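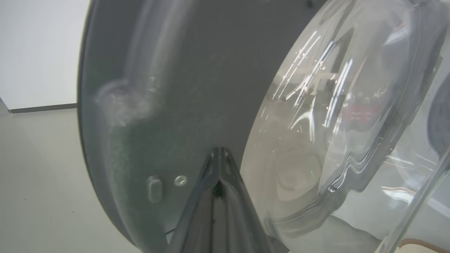 Cloudy mark on washer door, gray plastic part

dulano_713
Front loader, white, dark gray door. Whitish smudge on the gray plastic, kinda round. Tried a damp cloth, nothing. Tried Sanix spray, 2 rounds, maybe a bit better?? Anyone know what gets it off. There's a screw and a little slot on the same panel, dont want liquid getting in there.

grerulo
Fingerprint grease. Dish soap, warm water, dry it right away. Skip the sprays

tubsidedown
disagree, looks more like residue to me. White vinegar half and half with water. Put it on the cloth, not on the door and the screw is a non issue

grerulo
Vinegar near the rubber gasket, no thanks. Mine went sticky after about 60 loads of that

tubsidedown
who said gasket. he's asking about the door

dulano_713
ok ok. Soap first then. Other thing, unloading. Stuff comes out in one long twisted rope, see pic. Basket is right under the door so at least it doesnt hit the floor

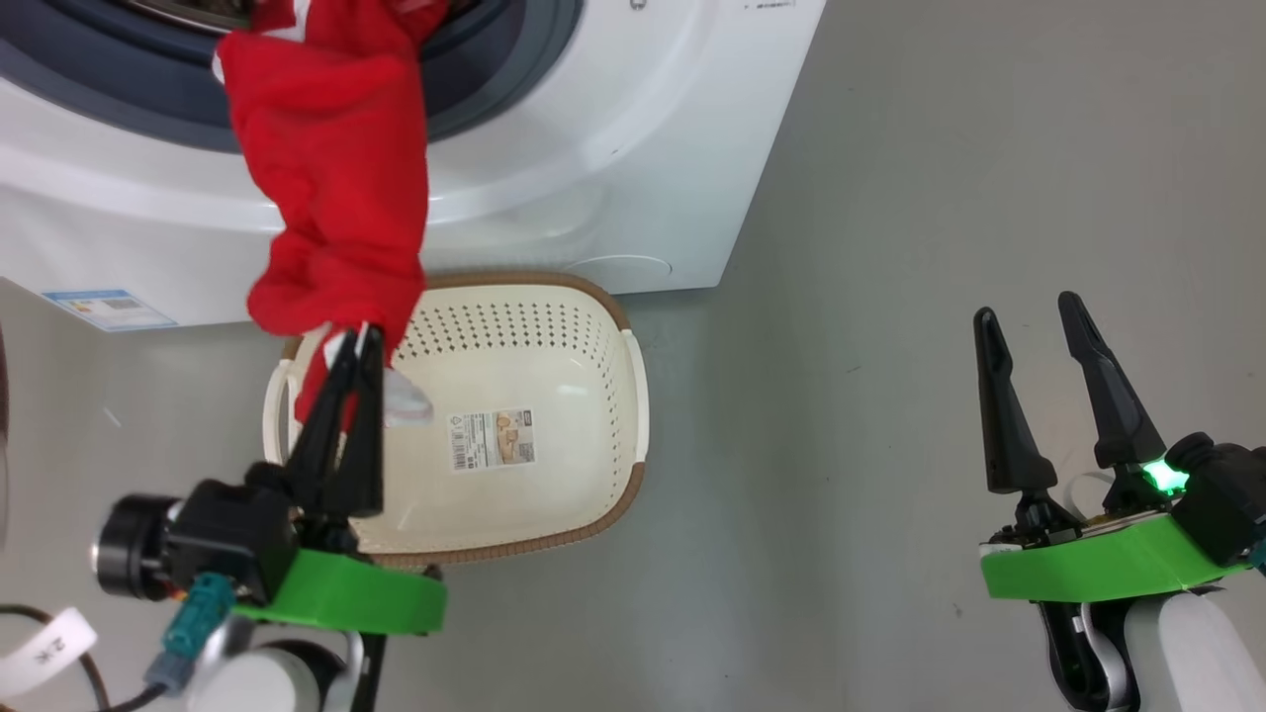
Re: Cloudy mark on washer door, gray plastic part

ackermann_fan
Overloaded or spin too high. Drop the spin a notch for the red stuff

grerulo
Or just pull slower lol. Also peel that sticker out of the basket before wet things go in, the glue gets on everything

dulano_713
Left it on in case I return the basket. Peeling tonight

tubsidedown
still say vinegar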